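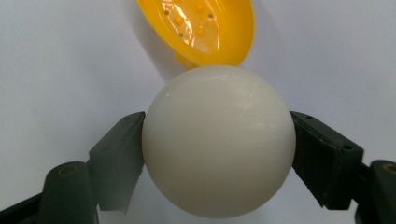 My sister says just toss the whole lot, it's February 2024 and Easter stuff should have been sorted back in November. She has a point. But I like the yellow things! So, sorting day. Quick post, dinner's on.

Started with anything round or egg shaped. White ball, stays. Plastic capsule halves, shiny yellow ones, stay if I can find both halves (ha). Scuffs don't bother me, they're toys. Cracked ones go. I had three bags of this from the Povine sale and I'm pretty sure one bag was never even opend.

Then the duck cup. Little feet, pink cheeks, I can't be mad at it. It's going on the shelf with one egg next to it and that's my decorating done for the year. 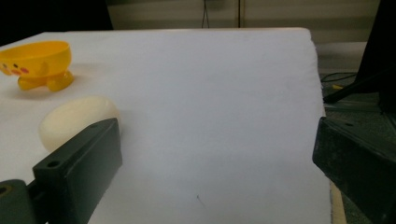
Do you wash the plastic ones before they go back in the box, a reader wanted to know after the last post, and does the paint come off? Yes I wash them. Dish soap, lukewarm water, old T-shirt to dry. Printed faces I just wipe, no scrubbing, lost a good bunny to scrubbing once. The soft foamy eggs don't get washed at all, they hold water forever. Damp cloth and leave them out overnight.

Boxes: the flat ones from Udside, 10 of them, lids that mostly fit. Label on the short end. I wrote "EGGS ETC" on the first and then ran out of tape so the rest is tomorow.

Anyway. White cover on the table, small stuff off it before I start on the ribbons.

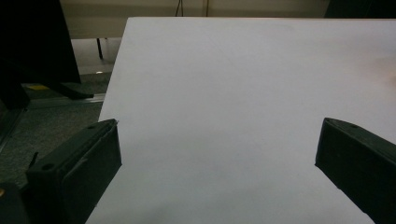 Clear patch, ready for ribbons.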